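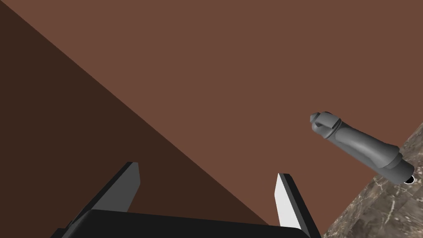
Geöffneter Greifer in der Simulation, rechts über der marmorierten Platte ein graues, annähernd zylindrisches Teil.

Technik > Automatisierung > Instandhaltung > Gespräche

Greiferzelle mit Simulationsmodell: Abgleich nach dem Backenwechsel

Die Greiferzelle in Mollau läuft seit 18 Monaten, ihr Modell in der Simulation ist einige Wochen älter. Betreut wird beides von derselben Person, einer Inbetriebnehmerin, die zuvor an einer Verpackungslinie in Cáceres gearbeitet hat. Das Gespräch fand im Oktober am Leitstand statt, kurz vor dem Schichtwechsel um 14 Uhr.

Der Arm trägt einen Parallelgreifer mit zwei Fingern, die Kamera sitzt hinter der Handfläche und blickt über deren Oberkante nach vorn. Im Modell ist sie an derselben Stelle montiert. „Wir prüfen zuerst den Kamerawinkel, dann die Finger, dann das Teil“, sagt sie. „Wer mit dem Teil anfängt, sucht später einen Fehler im Greifpunkt, der in der Kamerahalterung steckt.“ Bei ausgelenktem Handgelenk liegt der Horizont im Kamerabild schräg. Für die Auswertung sei das ohne Belang, solange die Transformation zwischen Flansch und Kamera stimme.

Die Fingerbacken der realen Zelle werden nach 2810 Zyklen kontrolliert. Der Wert stammt aus der Anlaufphase, als die Auflagen ungleichmäßig verschlissen. Ausgetauscht wird paarweise. „Eine einzelne neue Backe verschiebt die Mitte. Das sind Zehntel, aber bei runden Teilen dreht sich das Werkstück beim Schließen weg.“ Nach dem Wechsel fährt der Greifer auf Anschlag, der Nullpunkt wird neu gesetzt, und die Öffnungsweite wird mit Endmaßen an drei Stellungen geprüft. Erst danach kommen die neuen Werte in das Modell.

Dort liegen sie in einer Parameterdatei, die in der Abteilung Grollia heißt, nach dem ersten Projekt, für das sie angelegt wurde. Sie enthält die Geometrie von Handfläche und Fingern, Reibwerte, Verfahrgrenzen und die Schließkraft. Jede Änderung wird mit Schichtkürzel eingetragen. „Früher stand das in einer Tabelle auf einem Laufwerk in Prarnport. Der Stand dort war mitunter ein anderer als der an der Maschine.“

Für die Prüfung im Modell wird der Greifer vollständig geöffnet und in mehreren Stellungen angehalten. Die Umgebung ist absichtlich einfach gehalten, mit glatten Flächen in wenigen Tönen. Kontaktfehler fielen darin schneller auf, sagt sie, und die Rechenzeit bleibe niedrig. Texturen bekommen nur einzelne Gegenstände, an denen sich die Bildverarbeitung orientieren soll.

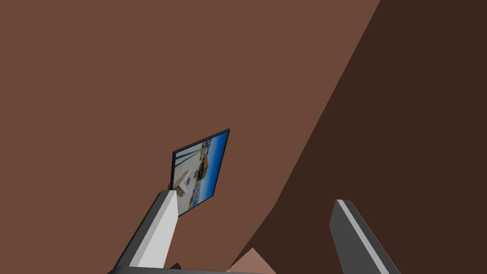
„Ich brauche wenigstens eine Stellung, in der beide Finger von der Kamera erfasst werden und nichts dazwischen liegt. Daran vergleiche ich die Fingerkanten mit der Sollkontur.“ Liegt die Abweichung über dem Grenzwert, wird die Kamerahalterung an der realen Zelle nachgemessen, bevor jemand die Software anfasst. Zwei der vier Schrauben sind als Passschrauben ausgeführt. Die beiden anderen hatten sich im ersten Winter gelöst und werden seither mit Schraubensicherung eingesetzt.

Der komplette Abgleich besteht aus 23 Schritten und dauert eine halbe Schicht. Den größten Anteil hat die Wiederholfahrt: 900 Anfahrten auf denselben Punkt, ohne Last, mit wechselnder Anfahrrichtung. Auf die Frage, ob sich das verkürzen lasse, verweist sie auf die Getriebe. „Das Umkehrspiel im Handgelenk sehe ich bei kurzen Reihen nicht. Da ist der Antrieb noch kalt.“

Offen ist die Behandlung von Teilen, die sich über die Länge verjüngen. Die Schließkraft wirkt dann schräg zur Oberfläche, und das Modell rechnet den Kontakt bisher mit einem vereinfachten Hüllkörper. Sie will die Hüllkörper durch feinere Netze ersetzen, zunächst für die Fingerflächen. Der Rechner am Leitstand reicht dafür nach ihrer Einschätzung aus, der Zwischenspeicher muss erweitert werden. Bis dahin bleibt der Greifpunkt bei solchen Teilen von Hand vorgegeben und wird nach jedem Backenwechsel neu angefahren.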